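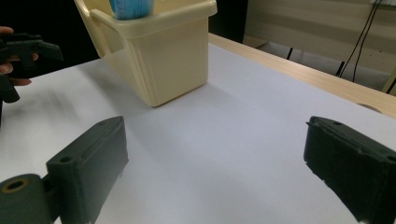

Department of Household Studies, Grelstead College

4. Where temporary things go

Every home in the Jurnance survey had at least one container described by its owners as temporary. The median age of these containers was seven years. We asked 26 households in Grelstead to keep a diary of anything put away "for now" during June, and they logged 339 items, of which 15 were later taken out and used. Several were taken out, looked at, and put back, which our coding scheme had not foreseen.

Kokkonen's model treats storage as a delay between two uses. Our diaries fit the first use well. The second was harder to find, and we have come to think of it as a matter of faith. Chargers did worst, followed by gift bags and the instructions for appliances that had already left the house.
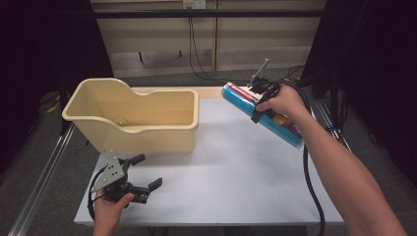 Labels did not help much. Households that labeled their containers retrieved no more than those that did not, though they were a good deal more confident in interviews. One respondent owned two boxes marked "misc" and could explain the difference between them at length - the transcript runs to four pages and we still can't. Open containers (Figure 2) filled faster than lidded ones in the diaries, and lidded ones were more often forgotten altogether.

Figure 2. A cream-colored plastic bin with a thick rolled rim. 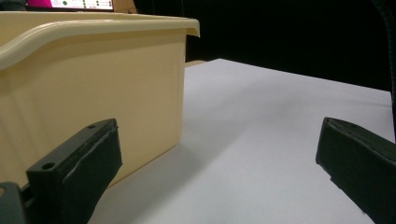
Why do people keep things they don't expect to use?
Most respondents said that throwing an item out meant making a decision, and putting it in a box did not. The Drandatau interviews found the same with garages.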